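# Long Display Tray, Blue, Raised Rim (Wallgate range)

Trays are sold with a great deal of nonsense attached. They "anchor a surface", they "bring the eye to rest", they turn a heap of things into a collection. We stock trays at Pladthorpe because people spill water when they look after plants, and because a raised rim catches it. If yours also looks smart with a vase on it, good.

The Wallgate is our long one. It comes in blue and only in blue. We asked Trener, who make it, whether a grey was planned, and the reply was a brochure.

## What you get

- One long, shallow tray with a raised rim
- Four stick-on felt feet, in a paper envelope
- A care card that we think overstates things (see further down)

No vase, plants or inner tray are included. We say so because the maker's own leaflet shows the tray fully dressed, and every February we get returns from people who expected the lot.

## Sizes

| | Standard | Long |
|---|---|---|
| Length | 60 cm | 90 cm |
| Width | 25 cm | 33 cm |
| Rim height | 2 cm | 2 cm |
| Price | £25 | £41 |

Measure your table first. The long one is longer than it sounds and on a small side table it will hang over both ends, which defeats the purpose. If you are between the two, buy the standard.

## Does the rim do anything?

The leaflet calls it a "spill-safe perimeter". It's a rim. We poured a small glass of water into the standard size and it stayed in. We then picked the tray up and walked across the stockroom with it, and it came out over one corner and down a trouser leg. So it will hold what dribbles from a plant pot on a level table, and it won't hold that same water while you carry it to the sink. Mop it first with a cloth.

The rim also stops pots being nudged off the end, which for anyone with a cat may be worth more than the water business.

## Dressing it

We are wary of styling advice, most of which is a way of selling you a second and third thing. But the question comes up so often that we may as well answer it with what we have seen work.

A long shallow tray looks bare with one object in the middle and cluttered with six. One tall piece and something low and leafy does the job. Green sits well on this blue, glass or leaf, and a glass vase with a cut pattern picks up whatever light is going. A smaller flat tray inside the big one gives the tall piece its own spot, and you can lift that part out when you dust.

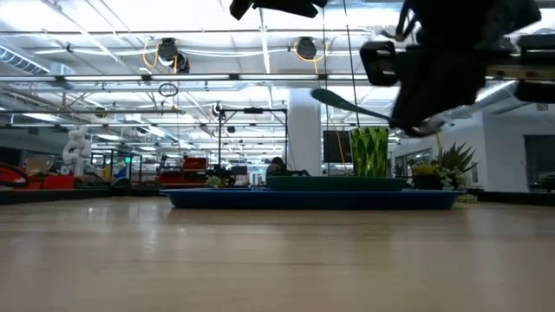

**Can I put potted plants straight onto the tray?**

Plants in pots can stand directly on it, provided you wipe up any water the same day. A pot with drainage holes should have its own saucer, as grit and wet compost will mark the finish if they are left under there for weeks.

Succulents are the sensible choice if you aren't keen on wiping. They want little water and most of them stay low. We would keep anything that needs daily watering in the kitchen, tray or no tray.

As for vases, a tall one has a high centre of gravity once it has stems in it, and no tray changes that. Put it well inside the rim with its whole base flat. If the base is smaller than your palm, add some clean pebbles at the bottom. Trener says the surface is "grip-enhanced". We rubbed it with a thumb and then with a dry glass and could find no enhancement worth mentioning – it's an ordinary smooth tray, and a glass base will slide on it if you tip it.

## Nesting a second tray

Any flat tray narrower than the inside of the Wallgate will sit in it. Strömberg do a plain dark green one that people often buy alongside, and we carry it, but a tray you already own will do just as well. Take off any rubber feet first or the inner tray will rock.

Do check the width. The inside measurement is a little less than the outside one in the table, and a tray of exactly the same width will perch on the rim and look like a mistake.

## Cleaning

The care card asks for distilled water and a microfibre cloth "of suitable grade". We use tap water, washing-up liquid and whatever is hanging by the sink. The tray on our counter has been treated this way since we first stocked it and has come to no harm beyond one scratch, made by a terracotta pot dragged sideways.

Keep scouring pads off it. Keep it out of the dishwasher too; the long size won't go in anyway, and on the standard we have seen the colour dull along the rim after a few washes. Dust shows on blue more than you would expect, particularly on a pale table with a strong light overhead. A soft dry brush gets into the angle where the rim meets the base, where a cloth tends to push the crumbs along.

## The felt feet

Use them if your table is polished or waxed. They stick properly only if the underside is clean and dry, and they come loose if water gets beneath the tray. Ours lasted a winter. Replacements from any hardware shop are the same thing at a lower price than the maker's.

## What we don't like

The colour on the box is brighter than the colour of the tray. There are no handles, so the long one needs two hands and a clear route. The price of the long size has gone up and we can't see that anything has improved to match.

We would also like to see the claim about "lifetime colour" taken off the label. Nothing stays blue for ever in a south-facing window.

## Returns and collection

Unused trays can come back within 33 days, in the box, with the feet still in their envelope. We refund the tray and not the postage, unless it arrived damaged, in which case we pay both ways and would like a photo of the corner that was hit (it is nearly always a corner). Collection from the Pladthorpe counter is free and we'll open the box with you so that you can see the real colour before you take it home.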